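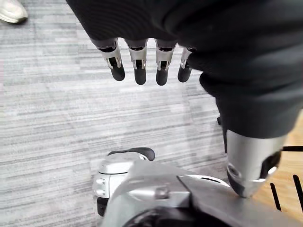 10 May 2018. Demo morning at Jukmont, went with Lowri and Ifeanyi.
3 min read

Trygve Dalen did the talking. Plenty of it was about the 300 hours of practice the hand has had, nothing on how many of those went badly. I asked twice. He said the April figures had it at 86 per cent on soft goods, and Lowri asked what counts as a go – still waiting on that.

The sleeve over the hand and arm bothers me. Fine for looks, but I'd want to know what it does to the fingers after a month of folding.

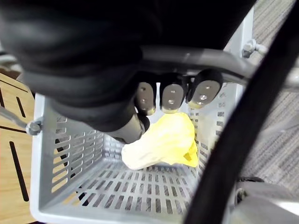 p. 26

Crumpled yellow thing in the basket, thumb up against its left side. I'd call it the easy case: it's soft, it gives, and any shape will do. Show me a tin or a bag of flour.

Slotted basket is a better test than I first thought. A fingertip could catch in those openings. Ifeanyi wants to try our own baskets, which have a finer mesh.
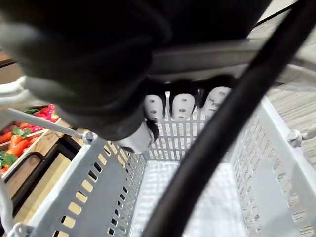 Fingers down at the far end, basket empty. Produce crate to the left.

Would like to see it handle the greens. Cable needs a proper clip too. To ask Trygve: cycle time, spare pads, price.

2 comments · 0 shares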